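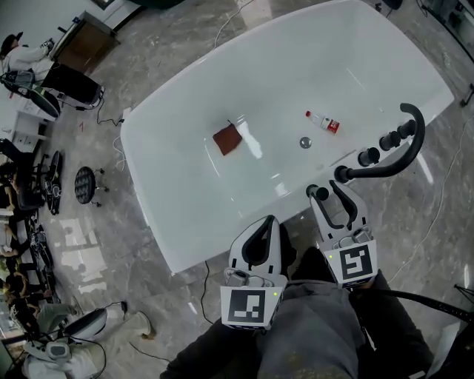
Teaching a robot to tidy a bathroom takes more patience than writing the code, according to one of the students in the Gretus course on household robotics, and most of that patience goes into doing the same small job again and again without getting sloppy.

The course opened its spring project in March 2025 with 26 students working in pairs. Their assignment is to build a set of demonstrations for bathroom cleanup, then use it to train a two-armed robot to pick items out of a bathtub. The students record the demonstrations themselves with a pair of hand-held grippers, one for each hand. Each gripper has two black finger pads and a square printed marker on its body.

The tub is white and glossy with a black gooseneck faucet, and it stands on the floor of the work area among the cables. The setup for one of the tasks is simple: a square of reddish-brown cloth and a small plastic water bottle on the bottom of the tub, one on each side of the drain. Other tasks on the list use sponges, shampoo bottles and a bath mat.

As of this week the class had 123 usable recordings. Takes are thrown out if an item is dropped, if a marker is covered for too long, or if the operator stops partway through. Students also label their own recordings, and a second pair checks the labels before anything goes into the training set.

Shiny surfaces have been the main technical problem so far. The overhead lights leave long white streaks on the inside of the tub, and early versions of the grasping model did poorly on items placed near them. The class plans to record more takes with the lighting changed and compare the results.

The course uses Flolico, an open labeling tool, and trains its models on a server shared with the Türkmen lab upstairs. Training time on the server is booked in 2-hour blocks.

The project ends with a class contest called Grutano. Each pair will run its model on 11 cleanup tasks, some of them with items that did not appear in the recordings. Scoring is based on the number of items removed and the time taken, with points off for hitting the faucet or the knobs on the rim. Students in other courses may attend, and the recordings will be posted on the course page after grades are in.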